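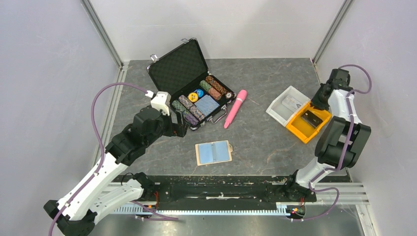
The open poker case on the gray marble-patterned tabletop

I've had the Prendora e-reader since November and I've finished 9 books on it, so I think I can finally say something useful! I bought it with a Stison coupon that took a nice chunk off the price (the cover was extra, boo), and setup went fine until it asked me to sign in a second time for the store.

The screen is lovely. I read in bed with the light turned way down and my eyes don't get tired, even at 2 a.m. when I really should stop – looking at you, Llinos Morgan, and your cliffhangers. Page turns are quick, except in big cookbooks, where it drags.

My main gripe is the store. Search is clumsy, and the sale section had 154 pages last time I looked, with no way to sort by price. I ended up buying most of my mysteries from Cumeo and moving them over with the cable, which takes five minutes once you find the right folder.

Battery is great. Library loans work too, but you have to return them from the website. I'd buy it again on sale, though I'd skip the official cover and get a cheap one.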